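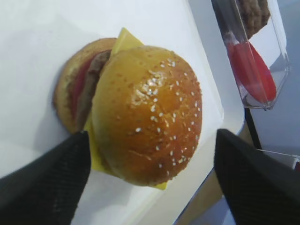 Benedek Pap wrote to me after my last entry to say that I had been too generous to the Cirnside assembly, and that a consultation which closes nine days before Christmas should not be called a consultation at all. He has a point, and I have taken some time over the holiday to read the papers again.

January 8, 2018

The matter concerns the draft ordinance on public gatherings, which the assembly published in December and intends to bring to a vote this spring. Under the present rules, the organisers of a march or open-air meeting must inform the council in advance. Under the draft, they must obtain its consent if they expect more than 70 people to attend, and they must pay a deposit of 500 pounds against the cost of cleaning and stewarding. Religious processions and sporting events are exempt. Trade union meetings, tenants' meetings and political rallies are not.

The assembly received 1,419 written responses. Its summary of them runs to four pages and states that opinion was divided. It does not state how it was divided. The annex, which had to be requested separately, shows that 201 of the responses were identical letters supporting the exemption for processions, submitted on the same afternoon. I make no complaint about that. Organised letters are a lawful and ordinary part of public life, and those of us who object to the draft have sent our share over the years. My complaint is that the summary quotes from these letters at length and gives the tenants' associations one sentence.

Mr Pap goes further than I would. In his view the exemption was the purpose of the ordinance from the beginning, and the deposit was added later to give it the appearance of a financial measure. I have found no document which supports this. The Procházka report, on which the draft claims to rest, recommended a deposit for commercial events only and was silent on religious ones. How the assembly moved from that recommendation to the present text is a question its members ought to answer in open session.

It should also be recorded that small groups will feel the effect first. The Stada Street residents, who have met outside the old library every autumn to protest against the sale of the building, have no bank account and no legal status. Under the draft, one of them would have to sign for the deposit in person and bear the loss if it were withheld. The draft provides no appeal against such a decision.

I have asked the clerk for the minutes of the drafting group and will publish them in full when they arrive. Readers who responded to the consultation and have kept a copy of their letter are invited to send it to me at the usual address.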